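Hendthorpe Motor Club
Minutes of the monthly meeting held on Tuesday at 7.30 pm in the club workshop

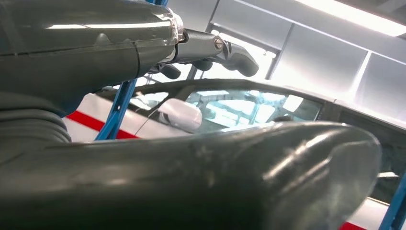
1. Apologies and previous minutes
Two apologies were received. The minutes of the last meeting were agreed with one correction: under item 4, "rear axle" should read "rear brakes". The secretary will amend the copy in the folder.

2. The white car
Members discussed what to do next with the white car with the dark roof. It was agreed to keep it as a club car for the coming year and to offer it for basic servicing evenings. Bodywork is to be left alone until the mechanical jobs on the list have been finished. The roof may be washed and waxed but is not to be polished by machine until the paint has been looked at by someone from Haberkorn.

The question of selling the car was raised again. A vote was taken and the proposal to sell was lost. It will not come back to the meeting before September.

3. Money
The balance stands at £3,714. From this, £1,000 is to be set aside for the car and the rest kept for rent and insurance. Any single purchase over £60 needs to be agreed at a meeting first. Receipts should go in the tin and not be left on the bench.

The Haberkorn invoice for the brake parts was passed for payment. A member asked why carriage had been charged twice. The secretary will write to them.

4. Workshop
The wall panels are to be wiped down before the open evening. Nothing is to be fixed to them with tape. Notices go on the board by the door.

The side door is still sticking. The landlord has been told and has promised to send a joiner. Until then members should use the front entrance, and the last one out should check that the side door is bolted.

Old oil is to be taken to the tip at Gudach. The containers must be labelled. It was noted that Datitz no longer accepts oil from clubs.

5. Open evening
To be held in September, starting at 6 pm. The white car will be on show with the bonnet up. Tea and coffee will be free, and there will be a charge for cakes. The suggestion of a raffle was left over to the next meeting.

6. Any other business
The torque wrench is missing from the tool cupboard. Would whoever has it please bring it back. The sign-out sheet must be used for all tools, including for short loans.

Parking in front of the neighbouring unit has caused a complaint. Members are asked to use the lane.

The meeting closed at 8.50 pm. Next meeting same time and place.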